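Share 9 | Comments 2

BENCH AND WORK SURFACE CHECK
Room: Tangen
Month: June
Checked by: Randi Midtbø
Second check: Ilgın Taşdemir

Mark OK, FIX or N/A. Put anything longer than a word under Comment.

1. Pegboard table, top surface
OK
Comment: Wiped down before the check. A few holes near the back had grit in them, cleared with the small brush. Please don't blow them out with air, it goes on the floor.

2. Pegboard table, legs and feet
FIX
Comment: Rear left foot is backed off and the table rocks when you lean on that corner. Turned it down by hand for now. Needs a wrench and the lock nut tightened. Kamil Koubek has the job.

3. Cutting board, flat on the table
OK
Comment: No rocking when pressed at the corners. It was warped last time, so keep checking.

4. Cutting board, surface
OK
Comment: Ran a cloth over it in both directions, no snags. Light and dark strips are all flush. The tan bands are part of the board and have been written up as stains twice now. They are not stains.

5. Cutting board, glue lines
OK
Comment: One line on the underside looks dry. Not open. Oil it before the next check and let it stand overnight.

6. Cutting board, cleaning
OK
Comment: Damp cloth only. It went in the sink in spring and took a week to come flat again.

7. Small plastic blocks, condition
OK
Comment: Handled each one that was out on the board. No cracks or sharp corners.

8. Small plastic blocks, storage
FIX
Comment: Lid on the Citetti tub does not close on one side. Blocks end up under the table. Firdevs Şimşekoğlu to order a new tub. The Bredix one is too shallow, don't get that again.

9. Floor within reach of the table
FIX
Comment: One block found by the baseboard. Mat edge curls up on the door side and needs tape.

10. Light over the table
OK
Comment: Hindow lamp cleaned. Tube was changed last month.

11. Walkway behind the table
OK
Comment: Clear at 9:50. Cartons that were there have gone to the storeroom.

12. Cleaning supplies
OK
Comment: Cloths restocked. Spray bottle label is wearing off, write a new one.

Open items: 2, 8, 9. Recheck the foot on the table first.

Comments (2)

Tülin Ersoy
Item 9, I have tape for the mat. Will do it tomorrow morning.

Kamil Koubek
Foot is done, lock nut was missing so I put a new one on. You can change item 2 to OK.

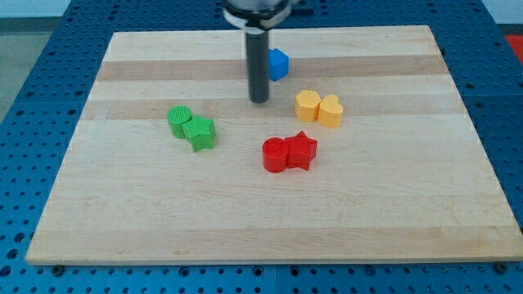 Cutting board and colored blocks on the blue pegboard table.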